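Equipment plan: second gripper cell and spares

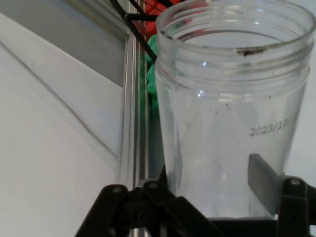
Clear plastic jar held in the black gripper, seen from the wrist camera.

The budget request for the second cell goes in on Thursday. Thenmozhi Rao has the quotes from Cuvero and Sornum and has put both on the shared drive. Please read them before then if your work depends on the cell.

The arm itself is not in question. We want the same model as the first, so that programs and spare parts carry over. The open item is the gripper. Cuvero quotes 3,000 for each one with finger pads fitted. Sornum is cheaper, but pads are extra and delivery is 68 days against Cuvero's 70, so time does not decide it.

Jars are the main test. Clear plastic is hard on the cameras, and a scuffed or stained jar has to be handled the same as a clean one. Vavance will lend us a wrist camera with a wider lens for three weeks in November – we pay shipping only.

Two smaller lines have been added to the request: spare finger pads, and aluminum rail for the frame. Pillai can cut the rail to length if we send drawings with the order.

Training is not included in either quote. If your group needs it, send Thenmozhi the number of people by noon on Thursday.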